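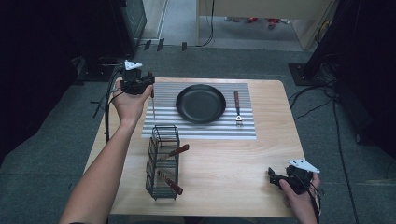

Household Economics 2, Unit 6
Buying for the kitchen: price, cost and use

Handout for the evening group, Besalstead

1. What we do in this unit

Last time we spoke about fixed and variable costs in a household. In this unit we take a smaller matter, the things which a person buys for a kitchen and keeps for many years. The sums are small, but the method is the same as for a car or a washing machine. Please read sections 2 to 4 before the class. Section 5 we will do together.

2. Price and cost per use

The price is what you pay in the shop. The cost per use is the price divided by the number of times you use the thing before it is worn out, lost or given away. Many people compare only prices, and so they buy the cheaper article two or three times.

We take a pan from the maker Giseo, with the price of 20 pounds, and a pan from Blomqvist which is dearer. Suppose that the Giseo pan is used 412 times before its surface is finished. The cost per use is then 20 divided by 412, a little less than 5 pence. Suppose that the Blomqvist pan is used 2375 times. It may cost up to 115 pounds and the cost per use will still be lower than 5 pence. Please check this with your own calculator. The result surprised last year's group, and one student did not believe me until the following week.

The weak point of this method is the number of uses, which we do not know in advance. We must guess it from our habits. A person who fries an egg every morning can guess well. A person who buys a fish kettle for one dinner should be stricter with himself.

3. Costs which are not on the label

Storage. A cupboard has a size, and for this size you pay rent. A thing which is taken out once in a year uses the same place as a thing which is taken out daily.

Care. Some materials must be oiled, sharpened or washed by hand. This is time, and in Unit 3 we agreed to give time a value per hour. Use the same value here.

Energy. A heavy pan needs longer to become hot, but it also keeps the heat longer. For short cooking the first effect is more important, for slow cooking the second.

Replacement parts. Ask before buying if a handle or a lid can be bought alone. Voseo sells lids separately, Giseo does not.

4. Sets and single pieces

Shops like to sell sets, and the price per piece in a set is usually lower. But you should divide the price only by the pieces which you will use. If a set has eight pieces and you use three, then you have paid for three. The other five are storage cost (see section 3).

For forks, knives and spoons the matter is different. There a set is often sensible, as guests come and as single pieces get lost. Note if the maker keeps the pattern for many years. A pattern which is stopped after 2 years makes the set hard to complete, and one ends by buying everything again.

5. Exercise for the class

Choose one thing from your own kitchen which you have had for more than one year. Write down the price, if you remember it, and how often you use it in a normal week. Calculate the cost per use until today. Then do the same for a thing which you regret. Bring both sheets, and be ready to explain how you came to the number of uses.

6. Words for this unit

Cost per use: price divided by number of uses.
Working life: the time until a thing can no longer do its work.
Sunk cost: money already spent, which cannot come back and should not decide what we do next.

Next unit: repairs, guarantees and the second-hand market. Please bring one old receipt, if possible from March or earlier.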